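Envoy Noémi Vida on the Zurumura trade visit

Search this site Go

Noémi Vida came back from Zurumura with a signed customs agreement and a bad cold. The Gamcombe trade envoy led a delegation of 70 to the capital.

"We went to get the paperwork down," she said. "An exporter here fills out 427 fields for one shipment." 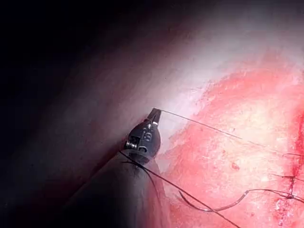

Closed jaws grip a fine, dark suture thread.

Vida said the talks nearly stalled over port fees. Zurumura wanted $340 per container and Gamcombe offered $300.

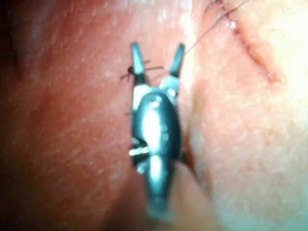
They settled on the lower figure for two years. "After that we talk again," she said. "I expect it to go up."

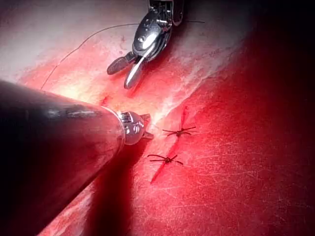

Farm goods took up most of the second day, and Vida would like to have had a third. Medical equipment is covered by a separate annex, and it was harder to word. "A metal instrument with two short pointed jaws at the end of a long shaft can be listed four ways," she said. "We picked one."

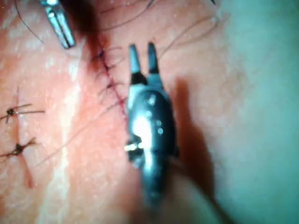

When does the agreement take effect?

"In July, if both parliaments vote in time," Vida said. Opposition member Vasilică Chiriac has asked for a full debate first. She said she had no objection.

Last updated: 07/04/2026

Related
Chiriac calls for debate on port fees
Flanagan bridge talks resume
Flurkero border post to reopen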